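Learning and Control > Manipulation > Methods
Thread: Wrist-only vs wrist + head for tableware sorting, results inside
Page 1 of 1

lvisser_ctl
Posts: 212

I said in the February thread that I would come back when the ablation was finished. It is finished. Same policy class, same demonstrations, same tableware task (bowls, spoons, sauce dishes, chopsticks, cups, into and out of bins and onto a tray). The only thing that changes is which cameras the policy gets to see.

Numbers first. 3000 demonstrations for training, 100 evaluation trials per condition. Wrist + head completed 91. Wrist only was clearly worse, and nearly all of the gap is in the transport and place phases. Grasp success on first contact is the same in both conditions within what 100 trials can resolve.

The method is plain. Each camera has its own encoder, the tokens are concatenated, and the action head predicts a short chunk that we execute in full before replanning. For the wrist-only condition the head tokens are removed at training time, so the network never learns to expect them. We did not mask them at test time only. That was the main complaint about the Lenihan baseline and I agree with it. 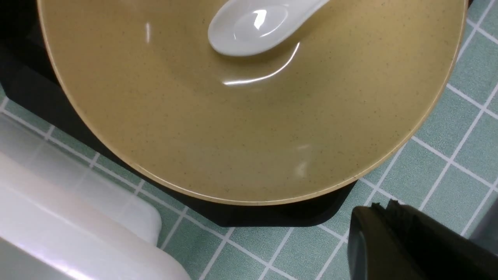 Glazed dishes are where I expected the wrist camera to fall apart. A depth sensor returns garbage on this kind of surface and even RGB features are thin: one flat color, small speckles, and reflections that move when the camera moves. The bowl with the white spoon in it is a typical approach view. There is an arc of reflected light just under the spoon that looks a lot like an edge to a small encoder, and the actual rim is a thin line only slightly lighter than the bowl's interior. Even so, the wrist-only policy finds the rim. I think the octagonal tray outline helps it more than the bowl does, but I have no attribution maps I would trust enough to post.

Config is in the usual place under the Nikasura branch.

----

hexbore
Posts: 1480

Thanks for posting. Two objections.

First, "same within what 100 trials can resolve" is doing a lot of work. Small differences in grasp success are invisible at that sample size. You can say you did not detect a difference. You can't say they are the same.

Second, the wrist-only condition has fewer tokens. Did you keep total parameters fixed or total compute fixed? If neither, part of your gap could be capacity.

----

lvisser_ctl
Posts: 213

First point: accepted, wording is too strong. I will change it to "no difference detected" in the writeup.

Second: parameters fixed in the trunk, compute not fixed. We ran one extra wrist-only model with the wrist image split into more patches so that the token count matched. It did not close the gap. One seed, so treat it accordingly.

----

Veikko Salminen
Posts: 67

I worked on the predecessor of this for Iton and I read the result differently. You conclude that the head view gives global layout and that layout matters for placing. I would say the head view gives the policy memory for free. When the wrist camera turns away from the goal, a policy with no history has no idea where the goal is. Put a few past wrist frames in the context and I would bet most of the gap goes away, with no head camera at all.

Did you try any history length other than zero?

----

lvisser_ctl
Posts: 214

Zero only. We tried history in an earlier project and got the usual copycat problem, where the policy learns to repeat its last action and stalls near contact. I did not want that in the same ablation.

Your explanation fits the failures, though. Most of the wrist-only ones are a correct grasp followed by a slow drift in the wrong direction. The held item blocks a large part of the view as soon as the fingers close, and the more of the item is on the camera side, the worse the drift.

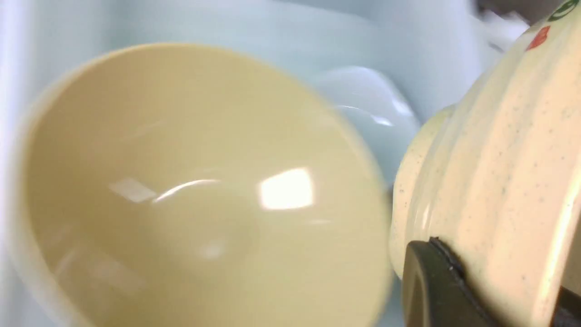 Does the policy know which item it is holding? Only implicitly, through the image tokens, and we give it no class label or object state.

I could add a label as a diagnostic. If the label alone fixes the drift, then it is an identification problem and neither of us is right.

----

hexbore
Posts: 1481

It won't fix it. We did that with the Rurel arm, oracle labels, and got nothing measurable. The policy knew what it had. It did not know where it was.

I am with Veikko on the mechanism but not on the remedy. History in the context window is fragile. A single reference image taken at the start of the episode, held constant, does most of what you want and cannot cause copycat behavior because it contains no actions and does not change.

----

Veikko Salminen
Posts: 68

A fixed reference image goes stale the moment anything moves. In a sorting task things move all the time — that is the task. After a few placements your reference shows stacks that no longer exist.

----

hexbore
Posts: 1482

The bins don't move. Stack height changes, bin position doesn't. For transport you need bin position. For the last few centimeters you need stack height, and by then the wrist camera should have the stack in view.

----

mittel_k
Posts: 9

Can someone post what the head camera gets? I have been arguing about layout with my own group and it would help to know how much of the workspace is in it.

----

lvisser_ctl
Posts: 215

One head view from the same setup. All the containers on the tabletop that the policy needs for these items are in it, and the black tray runs out of the bottom edge. We left the camera pose alone after calibration.

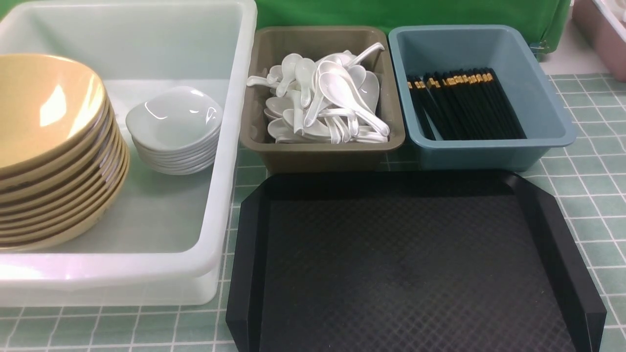 Head view: bowls and sauce dishes in the white bin, spoons in the brown tray, chopsticks in the blue tub.

Note that the bin walls are translucent. The tile grid shows faintly through near the base, which is one more reason I would not trust a plain segmentation step in front of the policy.

On the disagreement: I can run both. Condition A is wrist only with a constant head frame from the start of the episode. Condition B is wrist only with sparse past wrist frames and past actions dropped. Same demonstrations, 100 trials each, 3 seeds this time.

----

Veikko Salminen
Posts: 69

Good. For B, please space the frames far apart. Adjacent frames bring the copycat problem straight back even with actions dropped, because the network can read velocity from them.

----

hexbore
Posts: 1483

And log the bearing error to the goal bin at the moment the fingers close, for every condition. Completion rate alone won't separate the two explanations.

----

lvisser_ctl
Posts: 216

Bearing error is easy, we have the bin poses from calibration. I will add it to the logger before the first run. First post edited 2025-11-29 to correct the grasp wording.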